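Imprimir | Enviar por correo
Buscar en el manual... Ir
Lectura: 2 min

4. Carga de ropa oscura

1. Vaciar bolsillos. Cremalleras cerradas.
2. Prendas del revés, metidas sin apretar – el tambor nunca hasta arriba.
3. Repasar la goma con la mano, que no quede ningun calcetín pillado.
4. Cerrar la puerta y elegir programa frío. Máximo 8 kg.

Nota: toallas claras aparte, sueltan pelusa.

PRECAUCIÓN: no forzar la puerta si sigue bloquada.

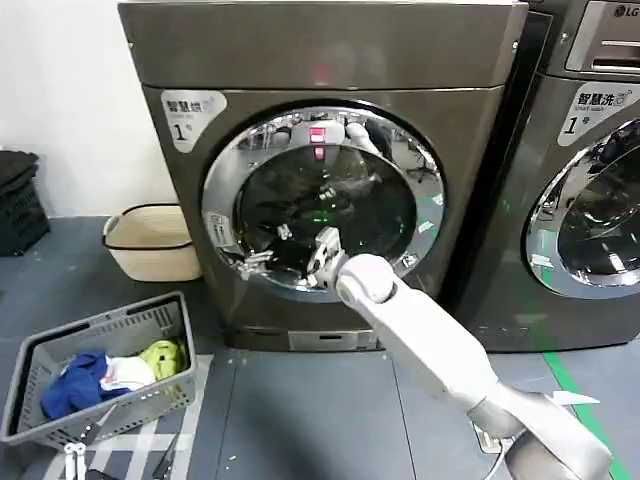 Liudmyla Yatsenko: con los vaqueros nuevos, mejor un primer lavado solos, destiñen muchísimo.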